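Frequently asked questions – the Prunum knit-along

6 min read

What is it?

A group knit of the Prunum shawl, designed by Larasati Ngau. Everyone works from the same pattern over five weeks, beginning in June. One section of the pattern is covered each week, with a thread in the group for questions and progress photos.

Do I have to pay to join?

Joining is free. You do need your own copy of the pattern. If you bought Prunum when it first came out, that copy is fine, but download it again before you cast on. The chart for section three has been corrected.

How much yarn do I need?

The large size takes 1,545 metres of fingering weight. The small size takes roughly 1,000 metres. Both amounts include the swatch but not the optional tassels. Larasati's sample was knit in Grasetti sock yarn in two colours, and any smooth fingering yarn with a bit of wool in it will behave much the same. Very fuzzy yarns hide the eyelets and are miserable to rip back.

Can I use one colour?

Yes. Ignore the colour change notes and add the two yarn amounts together. A few of the test knitters did this and preferred it.

What needles?

A 3.75 mm circular, 80 cm or longer. The shawl is knit flat, but by the end of section four there are a lot of stitches and they won't sit comfortably on straights. You will also want a tapestry needle and at least six stitch markers.
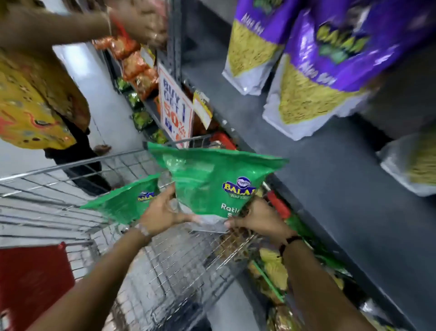
How do I choose two colours that work together?

Look for a difference in lightness first and colour second. Take a photo of the two skeins side by side and switch it to black and white. If they come out as the same grey, the stripes will disappear from across a room. Strong pairings turn up in ordinary places, and packaging is a good one: a blue and yellow logo on a bright green chip bag, say, reads clearly from a supermarket cart. You could knit the body in that green and keep blue or yellow for the border. If you're still stuck, post your photo in the planning thread and people will give you an opinion, probably several.

Do I have to swatch?

Gauge isn't critical in a shawl, but it does affect how much yarn you use. Cast on 30 stitches, knit the eyelet pattern for 10 cm, then wash it and pin it out. If your fabric is much looser than the pattern gauge, go down a needle size or buy an extra skein.

I've never read a chart. Can I still take part?

Yes. Sections one to four are also written out line by line. The border in section five is charted only – Zulkifli Raju will be posting a short walk-through of it at the start of that week. Right-side rows are read from right to left, wrong-side rows from left to right.

What if I fall behind?

Carry on at your own pace. The threads stay open after the five weeks are over, and you can ask about section one while others are binding off. Section four is the longest, so expect to slow down there.

Can I knit something else?

Skirance, the matching cowl, counts too. It takes 75 grams of the same yarn and uses the same border. Other patterns are welcome in the general chat, but please keep them out of the weekly threads.

Are there prizes?

There are three, drawn from everyone who posts a finished photo before the closing thread is locked. Blocked or unblocked is fine. Ends don't have to be woven in.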